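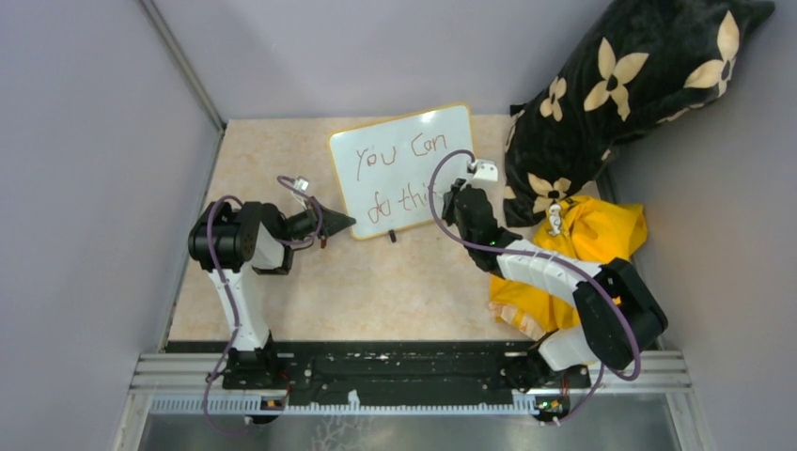

A small whiteboard lettered in reddish-brown marker, with a black marker-like object at its lower edge.

The small board, reconsidered

A dry-erase board works because the ink never reaches anything it can hold on to. The marker carries pigment in a fast solvent, along with a release agent that keeps the dried film from bonding to the surface. When the surface is smooth and sealed, the film lifts with a dry cloth. When it is scratched or porous, the film settles into the gaps and stays there as a gray haze.

Most complaints about small boards come down to that haze. Lap boards and tabletop boards get more handling than wall boards. They are stacked, slid across desks and stored face down, and a board that erased cleanly in its first month often needs a damp cloth by its sixth. The maker is not always to blame.

Surfaces

Three surfaces account for nearly everything sold in the small format. Melamine is the cheapest: a resin-soaked paper layer pressed onto a core. It is light and writes well when new, but the resin layer is thin and wears first where the hand rests. Painted steel costs more and takes magnets. Its coating is harder than melamine, though it chips at an unprotected edge. Porcelain enamel on steel is the hardest and the heaviest, and it is rarely offered below wall size.

Gloss is a separate matter. A glossy face erases more easily than a matte one, and it throws back any lamp overhead as a bright spot that hides whatever is written under it. On a wall this can be fixed by moving the lamp. On a table the usual answer is to turn the board a few degrees or prop up the far edge.

The rim

A rim protects the edge of the core from moisture and gives the fingers something to grip. Rounded corners matter more than color, as a square corner takes the full force of a drop. A raised rim also keeps the writing surface off the table when the board is stored face down, provided the table is flat and free of grit.

The rim has one drawback. Ink dust collects in the inside angle, and a flat eraser cannot reach it. A cotton swab with a little rubbing alcohol clears it.

Ink color

Black is the easiest to read and, in most ranges, the easiest to remove. Reds and browns vary. They tend to leave a faint pink cast on melamine if left for several days, and a thin line in a reddish ink loses contrast quickly under warm light. "You Can do this" is short enough to survive a fine tip. A list of 717 part numbers is not.

Tip width should follow reading distance. A fine bullet tip suits a board read at arm's length. For a board read across a room, a chisel tip held on its broad side is the minimum, and letters should be taller than feels natural to the writer. Two lines in large letters are a sensible limit for a lap-size board – a third line generally forces the other two to shrink.

A workshop test

At the Fendness repair workshop in Flolville, small boards are used as job tags. Each one stays with a piece of work from intake to pickup and is then wiped and reissued. Last June the workshop replaced its mixed stock with two types, a melamine board from Hostmont and a painted steel board from Shokri, and kept a record of both.

After 390 wipes the melamine boards showed visible haze in the lower right, where most writers rest a hand. The steel boards showed none, but 5 had chipped at a corner. The workshop now uses steel at the benches and melamine at the front counter, where boards are handled less.

Care

Wipe dry the same day. Use a damp microfiber cloth once a week and dry the board fully afterward. Avoid kitchen scouring powder and melamine foam sponges, both of which are abrasive. Old marks can be traced over with a fresh black marker and wiped at once; the new solvent loosens the old film. Store markers flat and capped. Stored tip up, they run pale long before they are empty.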